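Skedov Marine Waste Compactor, Section 9: Cabin Call Panel

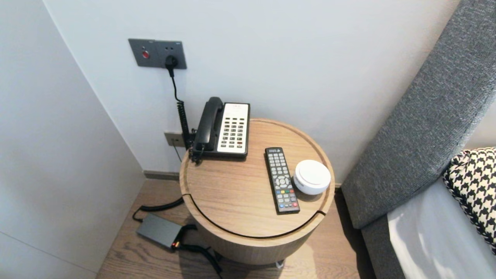

The call panel reports compactor faults to crew cabins through the ship's telephone exchange. Program each cabin extension before the first run. Any analog desk set with a keypad can be used, including corded models with a single red button such as the one on the round side table. Do not assign a function to the red button at this stage.

1. Set the compactor key switch to OFF.
2. Open the panel menu and enter code 427.
3. Enter the cabin extension and press STORE.
4. Dial 226 from the cabin telephone. Three short tones confirm the link.

Note: The panel holds nine extensions. Entering another overwrites the oldest.

CAUTION: The call panel does not stop the ram. Use the emergency stop at the feed hopper.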